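**Re: [shopbots] So can they empty the dishwasher yet or not?**

From: Lanying Wan
Date: January 22, 2025

Hi all, catching up on the thread over lunch, so forgive the typos. Since half of you asked what I mean when I say "bin picking," this is the kind of job:
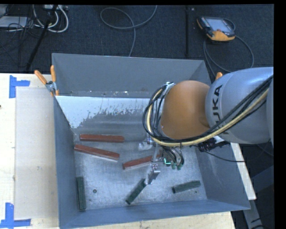
*KUKA arm, gray metal bin, red and green blocks. Gripper's down by one of the green ones.*

Now, to the message that got me going:

> I keep seeing clips of robots folding shirts and I've had it. My sister-in-law thinks she'll have one doing her dishes by June. Meanwhile at Walton we still pay two people to stand at a tub and pull parts out of it by hand, all shift, and the last integrator who came through told us our parts were "challenging." They're brackets! If a machine can't lift a bracket out of a tub, why is anybody talking about laundry? Has anyone on this list got one doing real tub work, with no babysitter, and what did it cost you in grief?

OK so, yes, sort of, and plenty of grief.

I think your integrator had a point about the brackets, sorry. A tub is a nasty place for a hand that can't feel much. Look at the blocks in the picture. There are only six, they're a nice long shape, and they still point every which way. One lies right along the left wall. I'd bet money that one is the pain in the neck, because where do you put your second finger? You or I would just drag it out into the open with a fingertip and never think about it (my seven-year-old does this with crayons). Getting a machine to decide "I should scoot this over first" took us most of a winter at Gallagher.

Our cell there runs on Ranix software with a two-finger gripper, and the parts are cast elbows that love to hook onto each other. When the tub is full it flies. The last few parts are where it slows way down, corners especially. We ended up having it quit early and hand the dregs to a person, and everybody on the floor was happier. I know that isn't the "no babysitter" answer you wanted! But one person now looks after the cell and does other stuff in between, and before that it was 2 people doing nothing else.

Grief, since you asked:

- Cables. Anything you hang on the wrist has a wire, and the wire will find something to catch on. We replaced 7 in the first year.
- The tub itself. Ours slid around until we clamped it, and then somebody would unclamp it to sweep. Mark its spot on the table, too.
- Scuffed metal. Shiny spots and flaky patches on the bottom drove our camera nuts. We spent $2,000 on lights before someone painted the inside flat gray for the price of a can of paint.
- Bad mornings. We had one shift with 70 stops, all from a single bent elbow it kept trying to grab.

As for the dishes, tell your sister-in-law not to sell her rubber gloves. I went to the Grundonier demo and watched their machine load plates. The plates were all the same plate! I asked if I could put in a gravy boat and got a very polite smile. To me a dish rack is a tub with breakable parts and a wet floor, and the customer won't put up with seventy stops. Shirts I won't even get into.

If you want, send me a couple of your brackets and a tub's worth of dimensions off list. I can run them on our cell after hours and tell you how many times it swears at me. Do they nest, by the way? You didn't say, and if they nest I'd look at shaking them out on a belt before you buy any arm at all.

Lanying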